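8/18/20 – Alville workshop notes: bellows and collars

The rubber bellows on the Flurklow stands are due for cleaning before the November shutdown. Stands 2 and 5 come first. Dust collects in the upper folds, where the ridges are widest, and a dry cloth tends to push it deeper. Use the soft brush from the Zercombe kit and work from the wide end toward the neck. Do not use solvent. Mild soap is fine on the outside of the rubber, wiped off with a damp cloth and left to dry with the bellows extended.

Check each ridge for hairline cracks while it is stretched. A crack that can be felt with a fingernail means replacement. The part number on the Chávez order sheet ends in 216, and the stores shelf holds 13 pieces.

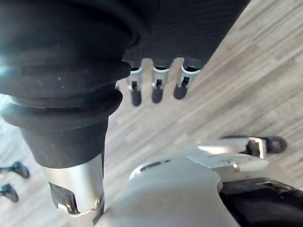 Chávez asks whether the metal collar has to come off for every cleaning, and would prefer to leave it in place between shutdowns to save wear on the screws. The request is reasonable. Collars stay on for routine brushing and come off only when the bellows is replaced.

When a collar is off, wipe the inside of the rim and look at the edges of any cutout. Ragged edges can rub the rubber and should be dressed with a fine file – light strokes, away from the neck. Refit the collar square to the neck and tighten the screws a little at a time, in turn. Write the stand number and the condition of the folds on the Flurklow sheet.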